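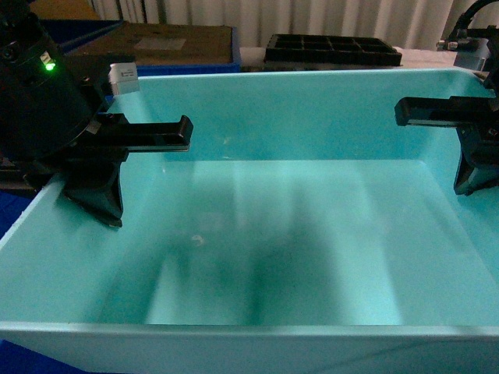

Checked by J. Thibodeaux

Tote station walk-round, Grakberg packing hall, 3rd July

I did this one on a Saturday so I could take my time, and I've left my comments in because the Monday crew always asks what I meant by "OK, sort of". Same sheet as in June, plus two new lines at the end that came from you lot (thank you!).

1. Emergency stop, both sides of the station. OK.
Pressed each one, both arms stopped, both reset. The one on the aisle side still has the stacking cart parked in front of it half the time. Please, please leave it clear.

2. Floor tape and walking gap. OK, sort of.
Gap should be 90 cm and it measures 90 cm, but the tape is peeling near the curtain. I stuck it back down. It'll want new tape before the next audit.

3. Bin empty before start-up. OK.
Look in it with your own eyes, even if the screen says clear. I know we used to just grab a bin and go when we packed by hand, and it feels silly to stand there staring into a teal tub, but the arms reach in where our hands used to.

4. Gripper fingers. OK.
Power locked off first, always, and your own lock on it. Then run a gloved thumb along each finger and feel for burrs or anything loose at the tip. Do both grippers, and do the inside edges too, since that's where I'd expect wear to start

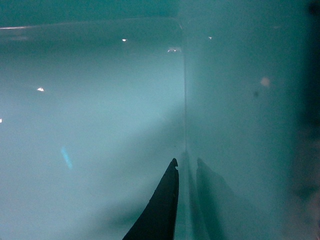 and you won't feel it through the thick winter gloves, so use the thin ones from the Fudeo box. If a tip wobbles at all, tag it out and call me. I'd much rather get a call for nothing than find out from the next shift.

5. Bin walls and corners. OK.
Go down each corner seam for cracks. These bins are shiny and the overhead lights bounce around in there, so tip the bin toward you and look again from the other side. A reflection can look an awful lot like a scratch.
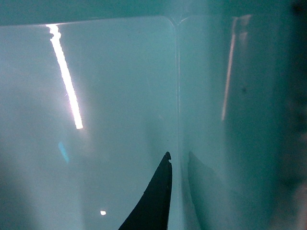

6. Cables on both arms. OK.
No rubbing, no pinching. I had the arms moved slowly through their full reach to be sure.

7. Slow mode. OK.
Limit on the Morico panel is set to 100 mm per second for anybody working inside the tape. Checked it and wrote it on the card.

8. Job rotation (new). Needs work.
The plan says 180 minutes at most on watching duty, then swap. Two of you told me you went well past that last week. Lifting all day wore out our backs, but sitting and watching wears you out too, just in a different spot! I've asked for the swap times to go up on the board.

9. Who can restart after a stop (new). Needs work.
Right now it's whoever is closest. I want it to be trained people only, with the list taped to the panel. If you haven't had the restart training and you'd like it, put your name down with me and I'll get you a slot.

Next check is the same sheet, and I'll start with lines 8 and 9.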